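Budgeting for a second hand: what did you forget to put in the plan?
Posted in: Buying and Planning

kasell_lab
August 5, 2019

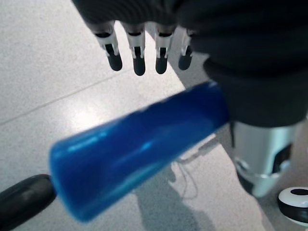 We have until December to spend our equipment money and I am so excited to be writing this list! The plan is a second multi-finger hand for our legged platform, plus whatever goes with it. I've priced the hand, the mount and the spare fingertips. What I keep going back and forth on is the soft covering. Ours is the matte black padded kind, and it bulges out past the fingers on one side, so the wrist camera loses a good piece of its view, and with something like that blue cylinder in the grip you can't see the far end of it at all. Do I pay for a slimmer cover, or put that money into a second camera? Also, what did you all leave off your first budget and regret?

dimitriou_fan
Oh fun, I love these threads. Fingertips! Whatever number you have for fingertips, double it. We ran through our first set way before the line item said we would and then had to go begging for more. Same with cable. Nice cable, the flexible stuff, in more lengths than you think.

Cerano
Second camera, no question. A cover is a cover. With another view from the side you stop caring what the wrist one can't see, and you can use it for other jobs when the hand is on the bench.

abahrami
I'd go the other way from Cerano. A second camera is also a second mount, a second calibration, more cable and somebody's afternoon every time it gets bumped. We did it and I'd take the slim cover if I had the choice again. Check your exposure too while you're at it, that blue is pretty smeared and a faster shutter costs you zero dollars.

Cerano
Calibration takes me five minutes. I don't think that's a real cost.

abahrami
It's five minutes for you. It was not five minutes for the students.

kasell_lab
Ha, okay, both fair. Shutter is a great point, I'm going to try that before I buy anything. Lighting might have to go on the list then, we have a glare patch on the floor on the left side and I'd rather not just crank things up. Abbas, which slim cover did you look at?

abahrami
The Kasach one. Quoted at 1712 for the pair with shipping, and they wouldn't split the pair when I asked. Fit was good on the sample they lent us. It is thinner, so if your hand hits the floor a lot, think about that.

moss_and_motors
1712 for covers!! We sewed ours. Padded fabric and elastic, under 100 for materials, and we've got a pattern we keep tweaking. Not pretty but I love them. You can trim exactly the part that blocks your camera.

Cerano
Does your warranty survive that? Ours says original covers only.

moss_and_motors
We're out of warranty so I never looked. Good question for a new one though, yeah.

dimitriou_fan
Put shipping and the service plan on their own lines, please. I rolled them into the hand price one year and purchasing sent the whole thing back. And get the quote dated late enough that it doesn't run out while the form is going around for signatures.

kasell_lab
Writing all of this down. So far: hand, mount, fingertips times two, cable, lights, service plan by itself, and I'm asking for a loaner of the Kasach cover before I decide on the camera. I'll sew one for the old hand too because now I really want to try it. moss, would you share the pattern?

moss_and_motors
Sure, give me until tonight, it's on paper and there's coffee on it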